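Home | Ask | Browse Topics | New Posts | Members | Log In

Posted in: Kitchen & Laundry > Hard Water and Stains

White film on everything after we moved, is it the water or am I doing something wrong?

Taner Yurt

Hi all, first post, so be kind! We moved from Graltthorpe out to Groltville in February and ever since then my dishes look like somebody breathed on them and let it dry. Glasses are the worst. Mugs get a chalky ring on the bottom, and the dark plates have these little white freckles that come off if I scratch at them with a fingernail. In the old place I used the same tablets, the same dishes, same everything, and never had a problem in 11 years.

Things I have tried so far: more detergent, a different brand, rinsing everything before it goes in (my wife says this defeats the purpose and she has a point), and running the hottest cycle. More detergent made it worse, if anything. The kettle has a crust in it too, so I'm guessing the water here is hard, but the neighbor across the street says his glasses are fine and he's on the same supply.
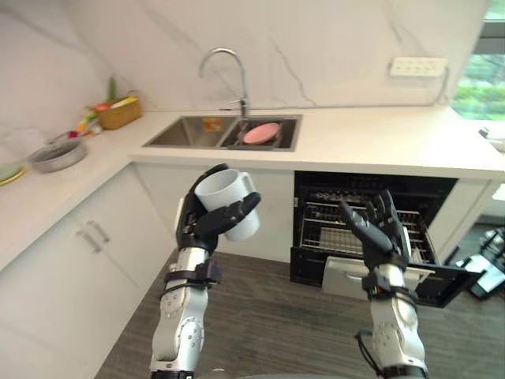
I also bought one of those paper strip tests and it came out a sort of purple that could be two different squares on the chart. Useless. A salesman from Kahraman came by and quoted us $2665 for a whole-house softener, installed, and he was very sure of himself, but he was also standing in my hallway with a clipboard. Before I spend that kind of money I'd like to hear from people who have lived with this. Is a softener really the only fix? And is there anything I can do for the glasses I already have, or are they ruined?

Thanks in advance, and sorry for the long post.

Selim Çınar

Hey Taner, welcome! Don't sign anything yet. I lived with very hard water for years before I got a softener and my glasses were fine for most of that time, once I figured out the routine.

First, the glasses. Take one, fill a bowl with plain white vinegar, and let the glass sit in it for half an hour. Wipe it with a soft cloth. If the cloudiness goes away, it's mineral deposit and you can save the whole lot. If it's still cloudy after that, it's etching, where the surface of the glass itself has been worn, and I'm sorry to say that doesn't come back. From what you say about scratching the spots off the plates, I'd bet on deposit.

Second, get a real number. Forget the strips. Call the water company, or look for the yearly report they mail out (most people throw it away with the pizza coupons, I know I did). You want the hardness in grains per gallon. Anything over seven or so is called hard, over ten and you'll see it on everything. My house tested at 14, just so you know I'm not talking from some soft water paradise.

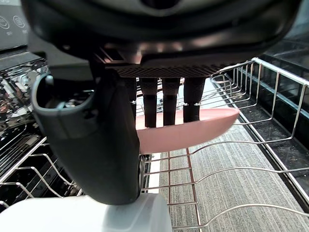
Groltville Neighbors Help Desk – Home & Household Team

Third thing, and this is the one that did it for me: rinse aid! I had always figured it was a scam to sell little blue bottles. Fill the dispenser all the way, and look inside the dial, because a lot of them come set on the lowest number. Turn it up one notch at a time and run a couple of loads between changes. Too much and you get a rainbow streaky look, so back it off a notch when you see that.

And your neighbor might have a softener already, did you ask him? When I moved in, the guy next door swore up and down our water was great, and there was a softener in his basement the whole time that the previous owner had put in. He'd never once added salt to it, either, but that's another story.

Do the filter as well. Pull it out, run it under the tap, and go at the mesh with an old toothbrush. Then once a month I put a cup of vinegar upright on the top rack and run it empty on hot. Don't do it every week, it's not great for the rubber parts.

One more, for the sink. If it's stainless, lay a paper towel soaked in vinegar over the white patches for ten minutes, rinse, and dry with a towel. Always go with the grain. Keep the vinegar away from any marble you've got nearby, it will leave dull marks on it and those are a real pain to polish out (ask me about my windowsill).

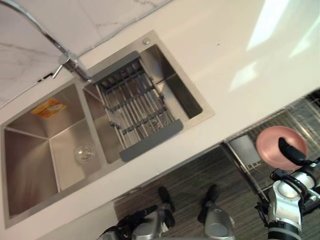
Double stainless sink with a marble backsplash.

Berkay Güneş

citric acid powder works better than vinegar and doesn't stink up the house. couple of spoonfuls in the bottom of the empty machine, hot cycle, done. Same stuff for the kettle. I get mine from Geronside in the canning aisle

also stop prerinsing

Comments (3)

Kaan Gündoğdu: Get a second quote whatever you do. We got three for the same size house and the highest was nearly double the lowest.

Taner Yurt: Vinegar test done and the glass came out clear as anything! Rinse aid dial was on 1. Neighbor does have a softener, he'd forgotten. Off to clean the filter.

Alper Özkan: Does the citric acid hurt the plastic parts at all? Mine is an older machine.

Tags: hard water, cloudy glasses, rinse aid, water softener, stainless steel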